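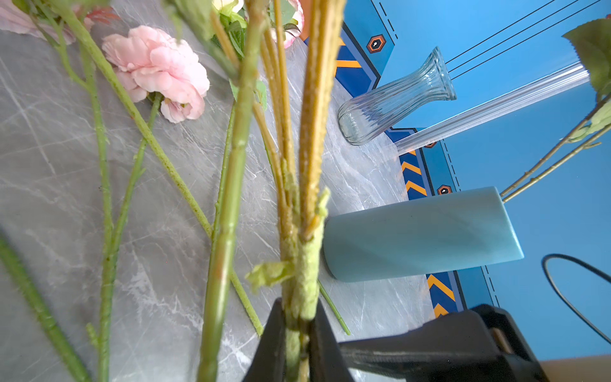 I'd been listening to Gunther Reinholz for the best part of my adult life before I found out what he looked like. He was shorter than his voice. I remember feeling slightly cheated (sorry, Gunther) and then he said good morning, and my whole brain went, oh, it's you, it's breakfast time, have I missed the bus?

If you don't live within reach of Humine Radio you won't have a clue who I'm on about. If you do, you'll know that he presented the breakfast show for years, that he read out the school closures in the snow as if they were cup results, and that one September he went off for what the station called "a short rest" and didn't come back for 40 weeks.

I went to see him because I wanted to know what it's like when your voice is your job and it goes. He suggested Durán, the café two doors down from the studios in Bemora, where they bring him a pot of hot water and a slice of lemon without being asked. He used to have three coffees before the news at seven. Coffee is off the list now, along with whispering, shouting at football and clearing his throat, and he says the throat clearing has been by far the hardest to give up.

"I thought it was a cold," he told me. "I had a cold for five months. My wife kept saying, Gunther, that isn't a cold, and I kept saying, in this awful little creak, yes it is."

It was a growth on one of his vocal cords. Benign, thank goodness, but it had to come out, and afterwards he was told not to make a sound. No humming, no talking to the dog. He bought one of those children's wipe-clean boards and got through 3 pens. He still has the board, and the last thing written on it is "NOT THAT CHEESE".

What I hadn't thought about was how odd it would be for him to hear his own show going on without him. He did listen, every morning, in the kitchen, with a pencil. He made notes! He sent them to his producer, Mirta Toledo, and she never answered a single one.

"I did read them," Mirta said when I rang her later. "He'd put things like 'weather too cheerful'. What am I supposed to do with that? He was meant to be in bed."

Mirta has produced the breakfast show since it went out from a room above a carpet shop, and she's the one who had to deal with the post. There were 525 cards and letters in the first month. A lot of them weren't about Gunther at all, or only for the first line, and then they wandered off into somebody's hip operation or a husband who had died, or the fact that the new travel jingle frightened the budgie. She read them out to him over the phone in the evenings, one tap on the receiver for yes, keep it, two for move on. I asked how many times he'd tapped twice and she said she wasn't going to drop him in it. 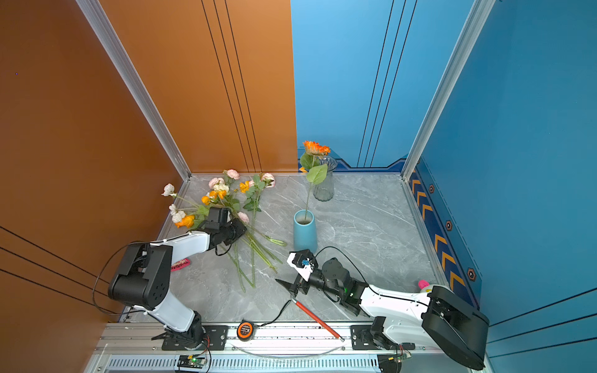 Flowers between walls of orange and blue.

The way back was slow and pretty dull, by his account. He saw a speech therapist twice a week and spent most of the first sessions blowing bubbles through a straw into a glass of water. Then vowels. Then reading aloud, two minutes at a go, from whatever was lying about, which in his house meant seed catalogues and the instructions for a pressure washer. He'd record himself on his phone and play it back and hate it.

"It was lower," he said. "And there was this sort of sand in it. I thought, well, that's some other bloke."

I've got to be fair here and say that I like the sand. I know not everyone does. The station had 150 messages on his first morning back, and Mirta reckons a good few of them asked who the new man was. One listener wanted to know when Gunther would be returning and was quite put out to be told that he'd been on since six.

He does two hours now, where he used to do four. The second half of the show has gone to the team who covered for him, and he admits he was sulky about that for a while. There's a new desk too, a Gamik, all touch screens, and he's had a strip of masking tape stuck across the bottom of it with the important bits written on in biro. He showed me a picture of it on his phone, quite proudly. There's an arrow on it that just says NO.

I asked whether he'd thought about stopping altogether, and he stirred his lemon about for a bit. He had, he said, mostly in the second month, when he'd gone to the post office and had to hand over a note like a bank robber. The woman behind the counter read it, looked up and said, "You're him off the radio, aren't you?" He hadn't made a sound. He's no idea how she knew, and he's been back in for stamps twice since and still hasn't asked her.

He had to go at that point, because he's not allowed to talk for more than an hour without a break and we'd run well over. He did a thumbs up through the window as he passed, and the girl clearing the next table did one back.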